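I work in the test room of Codora, where we teach robot arms to clear and sort small things from a table. Before the arms came, I was a packer in the Torkotport warehouse for many years. So I have seen this question from two sides, and I want to write my opinion about it.

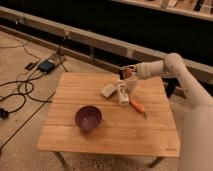 My first opinion is that the work does not disappear, it moves to another place in the body. As a packer I was tired in the shoulders. Now I am tired in the eyes. When the gripper hangs over a white cup, with a bottle lying close to it, I must look very carefully at the fingers and be ready with my hand on the stop button. On one Thursday I watched 682 attempts. I did not lift anything heavy, but in the evening I could not read my newspaper.

The managers like to say that we are now "free for better tasks." I would like them to be more exact. In Torkotport we were 19 persons on one shift, and we talked all the time while our hands were busy. In the test room I speak with almost no one until lunch.
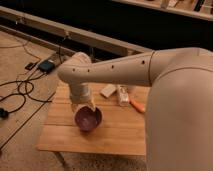
Pay is the other matter. The company calls us operators, but the salary is still the salary of a packer. I think this is not correct. To judge if a purple cup is held well by its rim, or if it will slip, is a skill, and the arm learns it from our judgment. Who teaches should be paid as a teacher.

I am not against the machines, and I would not go back to the boxes. I only ask that the people beside them are asked first, before the next arm is ordered.

Contact | © Stekau Workplace Letters | Back to top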